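Gridgate Family Support Portal - Set-up Guide
Section 2: Booking a first counselling session 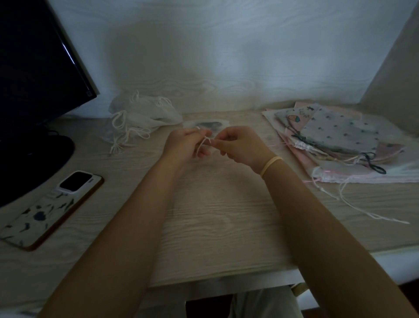 Can a parent book for a teenager without the teen having their own login?
Parents can book for anyone under 16 from the family account. Older teens need their own login, set up at intake.

Before you start: have the referral letter handy, and your intake code from Bamville office.

1. Sign in. Click Family, then Add a member.
2. Enter the young person's name as it appears on the referral. Nicknames go in the Preferred Name box.
3. Pick a counsellor. Only ones with openings show up. Bernadette Fitzsimmons does home visits, Tae-yang Oh is school-based.
4. Choose home, school or office. School visits need the principal's OK first - form is under Documents.
5. Fill in "What's been going on". 200 words max. Rough notes are fine.
6. Hit Submit. Wait for the green tick, dont refresh the page.

Note: whole-family sessions book as one appointment. Don't add each person seperately or you'll hold up spots.

Note: to change a time, open the booking and click Move. Leave the old one alone till the new one is confirmed.

CAUTION: the portal is not monitored after hours. If someone is at risk right now, call emergency services.

Stuck on step 4? Ring the office, ext. 869, ask for Athina Drakos.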